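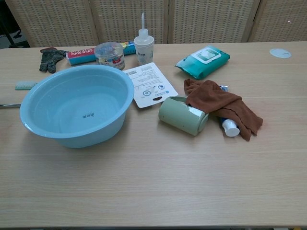 Maarja Raudsepp, responsável pela bancada de manipulação, projeto Drultov

Caderno de laboratório, outubro. Arrumação de mesa com objetos domésticos, bacia azul como recipiente de destino.

Objetivo da sessão: comparar duas formas de escolher o próximo objeto. A variante A ordena os candidatos pela confiança da segmentação. A variante B ordena pela área livre em torno de cada um. Mesmo controlador de preensão nas duas, mesma semente, limite de 2000 passos por tentativa.

A vista à altura do peito perde o que está atrás da bacia: a luva fica meio colada à borda na máscara. O pano castanho continua a ser o pior caso. Cobre parte do tubo e a segmentação junta os dois. Com a vista de cima separa-se melhor a tampa, mas o corpo do tubo sai em dois fragmentos. 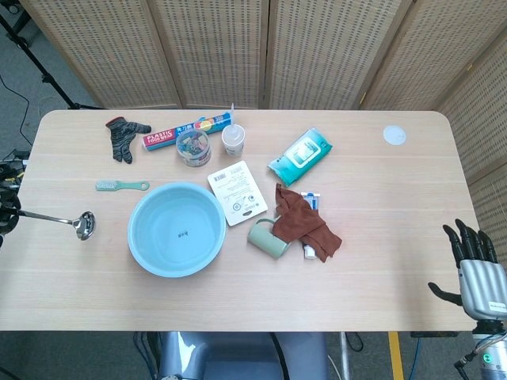 Fig. 2. Vista da cabeça. Bacia vazia, mão direita aberta junto ao canto, concha à esquerda.

Resultado parcial, 9 tentativas por variante: A concluiu 4, B concluiu 6. Amostra pequena, não tirar daqui nada para o relatório de Restmont. Em A, 2 falhas vieram do par pano/tubo; as restantes foram tempo esgotado.

O cartão branco deitado tem altura quase nula na nuvem de pontos e o filtro do plano da mesa elimina-o. Baixar o limiar traz ruído do veio da madeira. Fica excluído da contagem até haver máscara só por cor.

Por fazer: repetir B com o pano afastado do tubo; fundir as duas vistas antes de ordenar; pedir à Gallegos a calibração nova da câmara do peito.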